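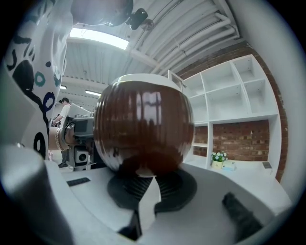
I've wanted to talk to Hayley Fothergill ever since I saw Gurkitix at a packed afternoon screening and spent the whole train ride home thinking about the shadows. She lit it. All of it, all 80 minutes, every puppet and every tiny kitchen and the entire flooded market at the end. If you haven't seen it yet, it's a stop-motion feature about a potter's daughter who goes looking for her grandmother's name, and it's lovely and strange and a good bit darker than the poster lets on. The first thing I asked Hayley was what's hardest to light, and I figured she'd say water, or fog, or faces. Nope! Pottery. Take a round brown pot, she told me, a good glossy one with ribs running down it and a pale rim, and put it under ordinary ceiling lights – you get white streaks and little rectangles all over the top half, and every one of them is a picture of your ceiling. "And in our movie there isn't a ceiling," she said. "It's supposed to be a hillside! So what's the pot reflecting?"

We talked for most of a morning, over bad coffee (hers) and decent tea (mine), and I've cut it down a lot. What's left is in more or less the order it came out, except where we both wandered off.

She didn't start in animation. She came up through theater, running lights for a touring company that played school gyms and the occasional real stage, and she got into film because a friend needed somebody who could be trusted with a dimmer board and wouldn't ask for much money. "I was cheap," she said. "That was my whole pitch. I was cheap and I owned a ladder." From there it was commercials, then a couple of music videos she won't name (I tried), and then a shorts program where she met Abelardo Henríquez, who ended up directing Gurkitix.

"Abelardo had this one minute of test footage he'd shot in his apartment," she said. "A puppet washing a bowl. That's all it was. It was lit with a desk lamp and it looked terrible, and I couldn't stop watching it. So I told him both of those things, and he laughed, and then he called me the next July and asked if I'd like to make it look less terrible."

I asked what she did with it.

"I moved the lamp," she said. Then she laughed for quite a while. "No, really, I moved the lamp around behind the puppet and put a piece of baking paper over it. He'd been lighting it from the front, like you'd light a product. You could see everything and you didn't care about any of it. Once it was behind her you had this edge on her hair and her face went dim, and you wanted to lean in."

That bowl-washing minute is still in the movie, by the way, though it's been reshot from scratch. It comes right after the opening titles and it's one of my favorite things in it. There's no dialogue. The girl rinses the bowl, turns it over, sees something on the bottom, and the window light shifts a little as a cloud goes by. I must have mentioned the cloud three times before Hayley put her cup down and said, "Okay, let me tell you about the cloud."

The cloud was a piece of gray gauze on a stick. Every time the animator finished a frame, Hayley or one of her assistants would move the stick a hair, and the animator would shoot, and they'd do it again. At twenty-four frames for each second of screen time, that's a lot of trips to the stick. She said they could've done it with the dimmer board, and for some of the later clouds they did, but dimming only makes the light weaker. A real cloud has an edge. You see it come across the floor.

"Keith thought I was out of my mind," she said. That's Keith Bainbridge, the lead animator on that sequence. "He's very calm. He'd be standing there with his hand on the puppet's elbow, waiting for me to go poke my stick, and he'd say, 'Is the weather ready?' By the end of that shot everybody on the stage was saying it. Is the weather ready. We still text it to each other."

The final cut has 591 shots. I knew that going in because it's in the press notes, but I hadn't really thought about what it means for one lighting department until she started describing how the stages worked. At their busiest they had six sets going at once, with black curtains between them, and each one had its own time of day. She'd walk from a dawn to a noon to a candlelit bedroom before lunch. The crew kept a chart on the wall showing what hour it was in the story on every stage, and when it was wrong, which happened more than once, somebody would lose a day's work.

"There's one I can tell you about because it's my fault," she said. "The scene where she's arguing with the ferryman. It starts in late afternoon, and then they get in the boat, and the boat was on a different stage, and I lit the boat for morning. The sun's on the wrong side of the river. Ryan caught it when he cut the two together." Ryan Bunting is the editor. "He didn't say anything mean about it. He just sent me the two shots back to back, no message. I watched it and went and sat in my car for a bit."

Did they reshoot?

"We did not! There wasn't the time. Abelardo wrote a line. The ferryman says, 'We'll leave when it's light.' So now it's the next day, and people tell me they love that line. They think it's about grief."

I have to confess that I was one of those people. I'd written it down in my notebook with a star next to it. I showed her the page and she was very nice about it.

Back to the pots, which I'd promised myself I'd get to properly, because the potter's studio is such a huge part of the film and everything in it shines. Hayley's fix, after a lot of tests, was to build the sky. For every wide shot in the studio set, the crew hung big sheets of white cloth over the top and lit the cloth from above, so the only thing for a pot to reflect was something soft and pale. Then she'd put a bit of black tape on the cloth here and there, to break it up. "A perfectly smooth highlight looks like a computer did it," she said. "You want the pot to think there's a tree out there somewhere."

The problem with the cloth sky was heat. You've got a stack of lamps over a fabric tent and a bunch of people working under it, and puppets with wax in their eyebrows. They had to switch to cooler lamps partway through, which meant matching the color of the new ones to the old ones by eye, which meant (she put her head in her hands telling me this) two weeks of shooting gray cards. Gemma Haslam, who painted most of the pottery, would come by with a fresh batch and hold each piece up under the new lights, and a brown that had been warm and chocolatey would go kind of green. A fair number got repainted. A few of them were swapped around so the greenish ones sat in the back of the shelf, and if you look at the studio set on a big screen you can find them.

I asked whether she'd fought for anything she didn't get.

"Oh, the market," she said right away. "I wanted the flooded market to be dark. Really dark, like you can't tell if that's a person or a sack. And Mitivance said no." Mitivance put up the last piece of the money, and they'd asked for the climax to be brighter so it would play in theaters with older projectors. "I was mad about it for months. And then I saw it in one of those theaters, with a projector that must've been older than me, and I could barely see it as it was. So, fine. They were right about that. I'd still like to see my version once."

She does have her version, sort of. There's a test reel of the market lit the way she wanted, a few shots long, and Abelardo has been talking about putting it on the disc if there ever is a disc. I said I'd buy two.

What she's up to now is smaller. Jolberg, the company that made Gurkitix, has gone quiet between projects, and Hayley's been teaching a short course to people who want to light miniatures and mostly own one lamp. She loves it. The first assignment is an egg on a table. The second assignment is the same egg on the same table, at a different time of day, and you're not allowed to touch the egg. She says that by the end of the second one she can usually tell who's going to stick with it.

She's also got a short of her own on the go, her first as a director, with the working title Grabowska. It's named for the main character, a night-shift tram driver. She showed me a few seconds of it on her laptop, with her thumb over the corner where the timer was running. Streetlights go past the window, one after another, and cross the driver's face, and each one is a slightly different color. I asked her how she'd done the streetlights and she said there were only two of them, on a wheel, and somebody had to turn it.

"Who turns it?" I said.

"Me. It's my living room, there isn't anybody else. Well, Keith came over for a weekend and turned it for a while. He asked if the weather was ready."

She thinks Grabowska will run to six minutes if she's careful and longer if she isn't. She hasn't figured out the ending. There's a version where the tram gets back to the depot and a version where it doesn't, and she's lit a frame of each and stuck them both on the fridge. I voted for the depot. She wrote my vote down on the back of an envelope, under a couple of others, and then she had to go because her egg people were starting at noon.

Posted 2020-03-15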